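Trelik Opens Orders for Teltier, a Set of Marked Fitting Pieces for the Workbench 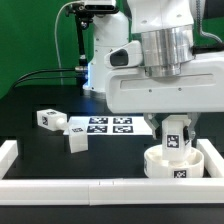
Product News

HIRKAU, 25/12/2024 – Trelik is now taking orders for Teltier, a set of white tabletop pieces made for practicing and measuring fitting tasks. The pieces carry printed black-and-white markers, so a camera can find them on the table and work out which way they are facing.

Teltier is meant for test benches, training rooms and college labs where the same small job has to be done many times over and compared from one day to the next. A typical job is putting a block into a holder. It sounds easy, and for most people's hands it is, but it is hard to write down exactly how far off center the block was when it went in, or how much it leaned. With a marker on the front of the block and another on the front rim of the holder, both can be read from the same view.

The main pair in the set is a rectangular block and a round, cup-shaped holder with a circular opening. The block goes in upright. Also in the set are a cube-shaped piece with a rounded peg and a flat board printed with four markers in a two-by-two grid. The board stays on the table during a session and gives the user a fixed reference to measure the other pieces against.

"People were making these things themselves, and so were we," said Mercedes Sánchez, product manager at Trelik. "You print a marker, you cut it out, you glue it on, and by Friday lunch one corner has lifted and your numbers have moved. We wanted a block you could take out of the drawer and put straight on the table."

The company tried several layouts before settling on the present one. Early versions of the holder had the marker on the base, where it was hard to read once the holder was standing among other pieces. Moving it to the rim fixed that. The peg piece has a marker on its top and another on an end face, and it can be used lying on its side. Trelik says this was a direct request from users who wanted a harder starting position than a piece standing neatly on its base.

Zapata, a training and calibration firm also based in Hirkau, had the set on its benches for 6 months before the release. Its staff ran 2,000 fitting trials with the block and holder and sent back notes on wear, marker size and storage. Two changes came out of that work. The opening of the holder was given a slightly softer edge, and the markers were moved farther in from the corners of the block so that they are less likely to be rubbed in handling.

"The notes from Zapata were not always kind, but they were useful," Sánchez said. "They were the ones who told us the first storage tray was a waste of space. It was."

Trelik recommends setting the pieces out on a plain dark tabletop, where the white shapes are easy to pick out. A single-color backdrop behind the table also helps – green works well. Strong light from one side should be avoided, as glare on a marker can stop it from being read. The pieces should be wiped with a dry cloth. Cleaning sprays are not advised on the printed faces.

Each Teltier set comes in a flat storage tray with a printed setup sheet. The sheet gives a suggested layout for the board, holder and peg piece, along with a blank log page that may be copied freely. Replacement blocks can be ordered separately, and a damaged board can be exchanged without buying a new set.

Orders are open now to schools, labs and businesses. The first sets will ship in May, with orders filled in the sequence they are received. Schools and colleges ordering 5 or more sets will receive a reduced price, and Trelik will confirm the amount when it replies with a quote. All sets carry a warranty of 2 years covering the printed markers against peeling and fading under normal indoor use.

About Trelik

Trelik designs and makes bench accessories and measuring aids for test rooms, workshops and teaching labs. The company is based in Hirkau.

Press Contact

Mercedes Sánchez
Product Manager, Trelik
Hirkau

Sample sets are available on loan to trade and education press on request.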